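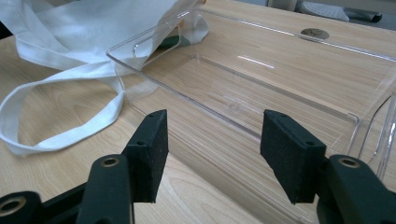

Soft goods take up the longest section in Hui-mei Cheung's handling code, and it is the section she has rewritten most often. A tote bag has no fixed shape, its straps end up wherever they were dropped, and two operators given the same instruction will pick it up in two different ways. The code has to say which of those differences are allowed.

Cheung maintains the rules for hand-held gripper work at Wadeo. Version 4, issued on Mar 2, 2018, runs to 34 pages and applies to every station where a person demonstrates a task that a robot arm is later expected to perform. The previous version was shorter and, in her view, harder to follow.

"It said things like 'handle the object naturally'," she said. "That isn't a rule. An auditor can't check it and an operator can't be corrected against it. We took out every adverb we could find."

What replaced the adverbs is a set of limits on the hands. An operator may only do what the gripper can do. Fingers stay on the handle. Cloth may not be steadied with a knuckle, a wrist or a sleeve, and the table edge may not be used as a third contact unless the task sheet lists it. If a strap slides back over a tray, the operator recovers it with the gripper or ends the recording and marks it incomplete.

Cheung is firm that an incomplete recording is not a fault. Under the old rules operators were paid a small bonus on completed tasks, and she had that removed in February, before the new version went out.

"If you pay for completion you get completion. You get someone nudging a bag with an elbow so that it counts. Then the arm tries to learn from the elbow, and the arm hasn't got one."

The code also covers the pads. Felt faces are to be inspected before each session and replaced in pairs, never singly, so that both sides grip alike. Fasteners are checked by hand. Loose fibres are removed before work on anything transparent, where a stray thread can be mistaken for a scratch or an edge. The cleaning interval was set after a review of 3428 recordings, in which Cheung's group looked for pad wear and found that most operators had been going well past the point where they would have said, if asked, that a pad was finished.

Clear plastic has its own clause. Trays must be used as supplied, with no tape or marker added to make the rim easier to find. Cheung was asked for an exemption by two teams and refused both. A customer's tray will not have tape on it, she said, and the lighting clause already deals with glare: the lamps stay where they are for the whole session, reflections included, and the operator works with what is there.

The section on fabric begins with the question of where a grasp may start. Bands and handles are permitted, as are folded edges with at least two layers. A single layer in the middle of a panel is not, because a pinch there stretches the weave and the bag comes up in a shape that can't be repeated. Where a band lies across a panel of another colour, the task sheet has to say which of the two is being held. The pads are closed until they touch, the operator waits, and only then is the lift allowed.
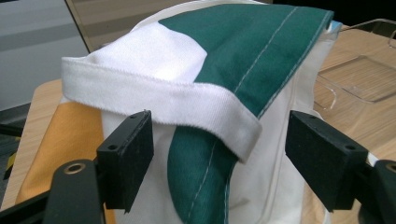
Vittoria Cocco thinks the pause before the lift should go. In her written objection to the draft, which Cheung supplied with the code, she argued that a forced wait teaches a robot to wait, and that on a packing line this would be the first thing a customer asked to have removed. She would accept a limit on closing speed in its place, measured at the pads, and wanted the choice of layer left to the operator.

Cheung does not dispute the first point. The pause costs time and she expects to shorten it. On the second she has not moved.

"Vittoria is right about speed and I've told her so. But if the operator chooses the layer and doesn't write it down, we've lost it. Someone reading the record a year later sees a closed gripper and some cloth. They can't tell whether one layer was meant or two."

The compromise in the current text is an optional field on the task sheet. Stations that fill it in may use a shorter wait. Bramelska, which runs the same procedure under licence, has adopted the field and kept the full wait as well. Ó Néill has done neither and is still working from the earlier version, an arrangement Cheung described as "tolerated until the next audit".

Two-handed work is treated separately. Each gripper has its own record and its own pass or fail, and a session is rejected if either one falls short. The operator starts with both grippers open and clear of the objects. Cables are led down the outer sides of the table so that neither crosses the working area, and anything on the tabletop that isn't named on the sheet is removed before the start.

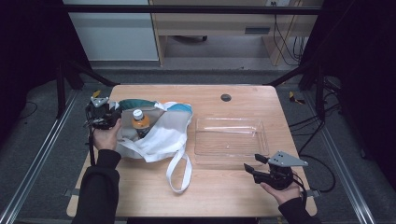 Containers that hold liquid are allowed inside a bag only with the cap on, and the cap is tested by hand first. A bottle may lean. It may not be straightened between recordings unless the sheet calls for a reset, and the same goes for the bag around it. Cheung said this is the clause new operators break most, usually out of tidiness.

"People straighten things. You turn around and the strap has been laid out nicely. I understand it, but the code asks for the table as the last recording left it, and a strap in a loop is a perfectly good starting position."

Breaches are logged by clause number and not by name. Around 2000 entries were carried over from the previous version when the log was moved to Cidadeo, the records system Wadeo uses, and had to be matched to the new numbering by hand. Some could not be matched. Those refer to the rule about natural handling, and they have been closed without a finding.

The next revision will deal with worn table surfaces and with gloves, on which the code is at present silent. Cocco has already sent in comments on gloves. Cheung had read the first page of them at the time of the interview.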